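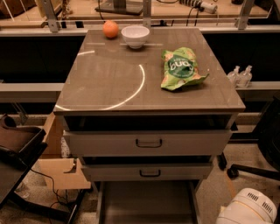
Photo: Leonie Mühlbauer / Vitdale project, 2024-08-27

Figure 3. The drawer cabinet with an orange, a white bowl and a green snack pouch on its top; both drawers slightly ajar.

4.2 Keeping the cabinet cell in working order

The cell has one robot, one cabinet and a small stock of things to be moved between them. Most of the trouble comes from the cabinet. The arm was bought with a maintenance schedule, a spares list and a telephone number; the cabinet came with none of these, and we have had to write its manual ourselves. What follows is the setup as it stood when the results in Section 5 were collected.

The cabinet (Figure 3) is placed against a mark on the carpet, and the mark is renewed when it wears off. Carpet is a poor foundation for precise work. A hard pull on a handle can turn the whole cabinet by a degree or two, after which the stored approach poses are wrong by just enough to be annoying. We tried rubber feet, which gripped the cabinet firmly and the carpet hardly at all. The present arrangement is a steel weight of 3 kg fixed inside the back of the lower drawer, and a check of the position after every 80 trials. If the cabinet has moved, it is pushed back by hand and the trials since the last good check are marked as doubtful.

The drawers need more care than we had planned for. Each has a black U-shaped handle held by two screws, and the screws work loose under repeated pulling at a slight angle. A loose handle is a forgiving handle, and for a short time our success rate went up. Hollis found the cause during a routine clean, tightened the screws, and brought the figure back down to where it belonged. The screws are now set with thread lock and checked at the start of each session. The runners are wiped and greased after every 750 opening cycles – a figure we reached by letting them go longer once and listening to the result.

The starting gap of the drawers is also part of the setup. In the 'ajar' condition both drawers are left slightly open, so that the upper one shows a dark line above its front panel. The depth camera reads this line well in flat light and badly otherwise. The glossy top does not help: lamps reflect in it as bright streaks, and the Grinetti segmentation module has more than once offered us a streak as an object to be picked up. We turned the nearest lamp to the wall and kept the top glossy, on the grounds that real furniture is often worse.

Objects are looked after on a simple plan. Oranges are replaced when they soften, and the old one is noted in the log with more ceremony than it deserves. The bowl is washed, dried and inspected for chips at the rim, where the fingers close. Snack pouches are the difficult case. A pouch takes on new creases with every grasp, and a much-handled one behaves quite differently from a fresh one. We therefore retire each pouch after 60 grasps. Xie argued for keeping them longer, as a harder test; Dalen argued that we would then be measuring the age of the packaging. The disagreement is recorded in December's notes and was settled by running out of pouches.

Finger pads are changed when the surface looks polished, which remains a matter of judgement. Two of us judged the same pads on the same morning and came to opposite views, so the decision now belongs to whoever is running the session. After a change of pads the gripper is closed on a gauge block, the zero is stored again, and the upper drawer is opened and shut by the arm until three clean cycles have been logged in a row. Only then are objects put back on the top.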